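**Wanted: patient people to drive a simulated arm (3 openings)**

Custent is collecting demonstrations for a learning system that has, so far, learned mostly our bad habits. You steer the arm from a desk in our Durán office, the simulator records, and the model studies what you did. We have 3,858 usable episodes and want a lot more before July.
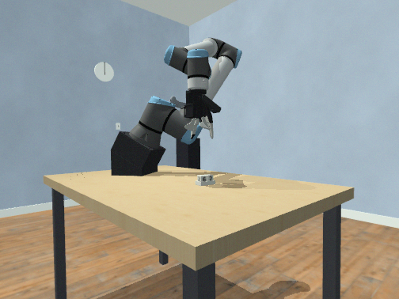

*The calendar-block task, gripper open. The blocks are the small white things on the table.*

Shifts run up to five hours. No robotics background needed; gamers do well, perfectionists do better, and people who throw controllers should apply elsewhere. Failed attempts get saved too — your dignity is not part of the dataset.

Write to Ulises Riquelme with your available hours. Horacio Huenchumán runs the tryout, three short tasks on the simulator.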